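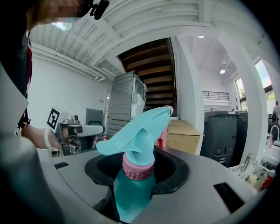
How often should a spray bottle be emptied and washed out? Every time it runs dry, before anything new goes in, says Emiko Ishida, and that goes for the sprayer head as well as the bottle.

Ishida has run Resura, a small refill shop for household cleaners, for six years. She sells by weight from drums along the back wall, and most of her customers bring their own bottles. Plenty of them bring bottles that no longer spray.

"People think the trigger is broken," she said. "Usually it's clogged. They topped it up for a year and never ran plain water through it."

Her method is short. Pour out what is left, rinse the bottle twice, then fill it halfway with warm water and pump until the stream is clear. After that the bottle stands open overnight. She doesn't use soap unless there is a film on the inside.

"Soap leaves you with another thing to rinse," she said.

If the spray is still weak, she unscrews the head and soaks it in equal parts white vinegar and water for 90 minutes. The bottle has to be clean before any vinegar goes near it, she said, and she won't do it at all with one that has held bleach. Those she keeps apart, on their own shelf, and they only ever get bleach again.

Kumiko Ueda, who works the counter on Sunday, handles most of the questions about storage. She tells people to keep bottles upright with the nozzle turned to the off position, if it has one.

"Lying down they leak at the collar," Ueda said. "Not much, but you find it under the sink in January and the shelf paper is ruined."

She likes a holder that grips the bottle low down, so it can't tip when something next to it gets pulled out. A deep cup works, and so does a caddy with separate holes. What she doesn't like is hanging bottles by the trigger over a rail.

"I did that at home — the trigger gets pressed by the door and you have a puddle."

Both women label everything. Ishida uses masking tape and a laundry marker, with the name of the cleaner and the month it was mixed. Colored bottles are fine, she said, but the color alone tells a guest or a child nothing.

Roughly 60 heads are in a drawer under the register, saved from cracked bottles. Customers can try them until one fits. Ishida doesn't charge for those.

"Bring the bottle with you," she said. "The threads are all different."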